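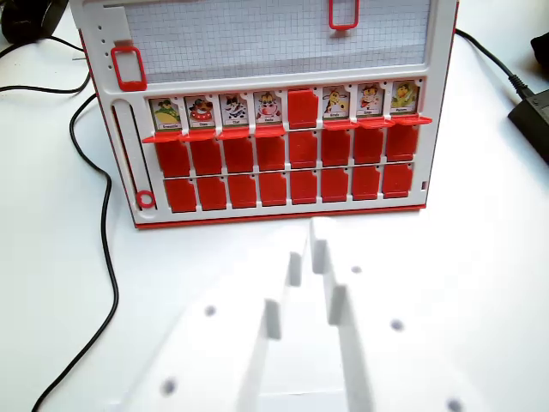

People who teach robots by remote control like to quote totals. At Jardine we had 1351 recorded runs before Lerato Le Roux sat down and watched 80 of them on a Saturday. Most were rushed, and the arm had learned our rushing.

I would sooner have fewer runs from a patient operator. Flipping up a small card is fiddly work – you have to slow down near the hinge, and a tired hand doesn't. Pay people by the hour, stop them after 8 good runs, and let them throw out their own bad ones.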